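Gewonnen, und jetzt?

Ich habe etwas gewonnen. Wer mich kennt, weiß, dass ich bei der Schultombola dreimal hintereinander denselben Trostpreis gezogen habe, einen Schlüsselanhänger mit Taschenlampe, und dass ich seitdem eine eher nüchterne Beziehung zum Glück pflege. Trotzdem lag gestern eine Mail im Spamordner, zwischen zwei Erbschaften und einem Abnehmtee: »Herzlichen Glückwunsch, Sie gehören zu den 9 Auserwählten!«

Die Vorgeschichte: Puvar, der Hersteller der Müsliriegel, die ich seit Jahren aus reiner Gewohnheit kaufe, hatte im Herbst die Aktion »Begleite das Rennen« ausgerufen. Man sollte in höchstens vier Sätzen erklären, warum ausgerechnet man selbst im Mai beim Undico-Radmarathon im Begleitwagen sitzen müsse. Nicht mitfahren, wohlgemerkt. Sitzen. Das liegt mir.

Ich habe an meinen vier Sätzen zwei Abende gefeilt. Der erste handelte von meiner Liebe zum Radsport, die vor allem auf dem Sofa stattfindet, dort aber mit großer Ausdauer. Der zweite enthielt das Wort »Leidenschaft«, und ich schäme mich bis heute dafür. Der dritte war eine Lüge über meine Kenntnisse im Schlauchwechsel. Den vierten habe ich vergessen, er muss aber gut gewesen sein, denn laut Puvar gab es 1.062 Einsendungen, und ich kann mir nicht vorstellen, dass es am zweiten lag.

Mein Nachbar Ilir Ivanov hat auch mitgemacht. Ilir fährt wirklich Rad, und zwar bei jedem Wetter und in Hosen, über die wir im Treppenhaus nicht sprechen. Er hat nichts gewonnen. Als ich ihm von der Mail erzählte, sagte er sehr lange nichts und dann: »Du weißt aber schon, was ein Umwerfer ist?« Ich sagte, selbstverständlich. Danach habe ich es nachgeschlagen. Wir grüßen uns weiterhin, er nur etwas kürzer.

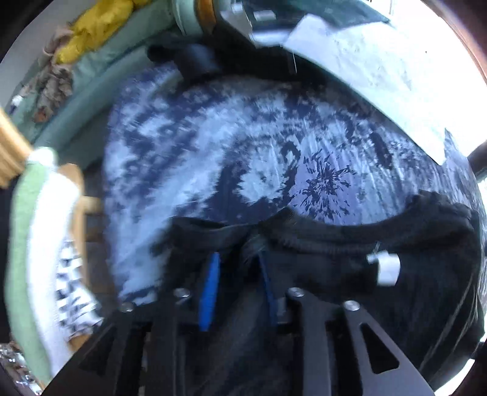
Nun stellt man sich so einen Gewinn ja einfach vor. Man freut sich, man fährt hin, man winkt aus dem Fenster. Tatsächlich kam mit der Mail ein Anhang von acht Seiten, den ich bis zum 10. Februar 2021 unterschrieben zurückschicken sollte, also bis heute. Ich erkläre darin, dass ich schwindelfrei bin (warum? wir sitzen in einem Kombi), dass ich keine Produkte der Konkurrenz in die Kamera halte und dass ich im Falle einer Absage keinen Anspruch auf einen gleichwertigen Begleitwagen habe. Auf Seite sechs räume ich Puvar das Recht ein, mein Gesicht zeitlich unbegrenzt auf Verpackungen abzubilden. Ich habe lange in den Spiegel geschaut und beschlossen, dass das deren Risiko ist.

Dann gibt es noch die Sache mit der Mannschaft. Jeder Gewinner wird einem Team zugelost, und ich hatte natürlich auf Grgić gehofft, weil die immer so schön angreifen und dann am letzten Anstieg zusammenbrechen, womit ich mich gut identifizieren kann. Bekommen habe ich Gredex. Gredex fährt, soweit ich das als Zuschauer beurteilen darf, den langweiligsten Radsport der Welt: Sie rollen im Feld mit, sie essen, sie kommen an. Ilir meinte, das passe zu mir. Da war er schon wieder bei ganzen Sätzen.

Ob das Rennen im Mai überhaupt stattfindet, weiß im Moment natürlich niemand so genau. In der Mail steht »vorbehaltlich der dann geltenden Bestimmungen«, das steht ja inzwischen unter allem, ich rechne täglich damit, es auf einer Milchpackung zu lesen. Vielleicht wird es verschoben, vielleicht fahren sie ohne Publikum, und ich sitze als einziger Mensch mit Fähnchen auf einer Rückbank und werde von einem Sportlichen Leiter gebeten, bitte nicht so laut zu kauen.

Unterschrieben habe ich trotzdem. Eingescannt auch, nachdem der Scanner zwei Seiten gefressen und eine quer wieder ausgespuckt hatte – Seite sechs, mein Gesicht wird also womöglich im Querformat verwertet. Die Dame von der Gewinnspielbetreuung hat binnen einer Stunde geantwortet, sehr freundlich, mit drei Ausrufezeichen und der Frage nach meiner T-Shirt-Größe. Es gibt nämlich ein Teamtrikot. Ich habe L angegeben und dann noch einmal geschrieben, dass XL auch recht wäre, falls die Radsportgrößen haben.

Falls jemand von euch schon einmal in so einem Begleitwagen gesessen hat: Darf man da zwischendurch aussteigen? Und wenn ja, wo? Die acht Seiten schweigen dazu. Kommentare sind offen, Ilir liest übrigens mit.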